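Workshop notes: the cable question, again

Since April we have been paying Vokeo for what they call a full-care plan on the humanoid in the Skudora demo flat. It costs 820 a quarter. I have read the plan twice and I still can't find the part where anyone looks at the cables.

Wolfram Dreßler and I sat down with it on Jul 26, 2023 and made our own list. The maker's handbook gives the wrist joints 3,000 hours before service – a lovely figure, and I'd trust it more if it said what the wrists were doing for those hours. Ours spend their time low down, reaching for things on the floor beside the furniture, with both arms well out in front of the body.
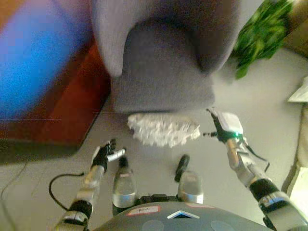
So the first rule is ours and it isn't in the handbook. Before any floor-level work, one person moves each arm by hand through its full reach, power off, and watches the outside of the wrist the whole way. If a cable pulls tight or catches on a joint collar, the run is off until it has been re-dressed. Corina Mayrhofer wants this done every morning. I would settle for every morning we remember, but she is probably right.

Slack is where I part company with Vokeo. Their advice is to leave plenty, and plenty has to go somewhere. With the duster in the right hand and the arm brought up past the legs, the cable by that wrist bows outward before coming back to the forearm, and there are more cables lying on the floor, one of them in the gap between the legs. Nayeli Xolalpa has asked for clips on the forearm every 40 mm. Vokeo quoted for a "cable management upgrade". We are buying clips.

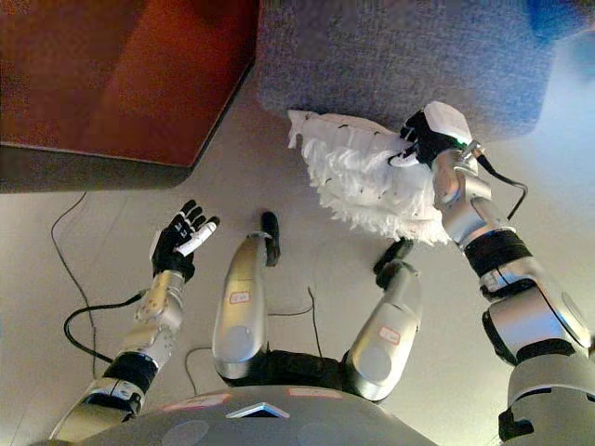
Labels come next. Pascal Strobel wants to replace the handwritten ones with printed codes that you scan with a phone. I asked what happens when the phone is flat and got no answer. The torso and legs already carry red-bordered labels, and a pen works in all conditions. What I do want is for the mark on the part to match the mark in the service book, and at present the book has 2 entries that match nothing.

Last, the hands. Sabine Janssen is checking finger grip with soft things as well as the hard test block, as cloth fibres get into places a block never will. The Wiegand brush kit does the job. The Maketov one sheds.

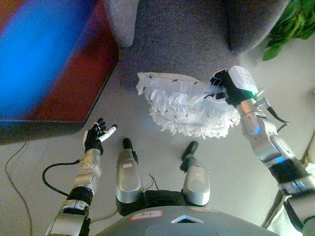
Fringed cloth in the right hand, white pen-like cylinder in the left.

Clips go on next week, after which I expect to be told they were in the plan all along. If you use the flat before then, do the arm check and sign the book.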